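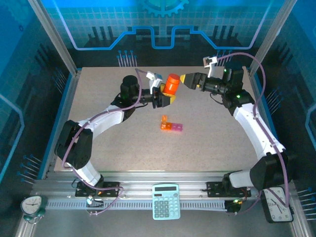 Zimamix Vocal Mixer, second edition

The Zimamix is a small mixer for singers, rappers and spoken word artists who perform live with a backing track. It was designed by Wilmer Tello, who toured for many years as a sound technician and wished to have one box that every theatre and community hall could connect without discussion.

Two microphone inputs are provided, each with its own colour-coded volume and tone control. The track is played from a phone or laptop through the stereo input. When the artist speaks between songs, the TALK switch lowers the track gently and removes the echo from the voice.

In the second edition we have changed the following:
Larger knobs, which can be turned with gloves at outdoor festivals
Mute switch moved to the left side
Power supply with locking plug

Specifications
Microphone inputs: 2 XLR
Cable length of power supply: 200 cm
Echo time: 60 to 2000 ms
Outputs: stereo XLR, headphones

In the box: mixer, power supply, printed manual in English and Spanish. Microphones and the Ayala carry bag are sold separately.

Owners of the first edition can send their unit to our workshop for the new knobs. The mute switch cannot be moved afterwards. Please write to Anselmo Ospina at the service desk before you post the parcel, and include the serial number.

Orders placed after 6 October 2023 are for the second edition only.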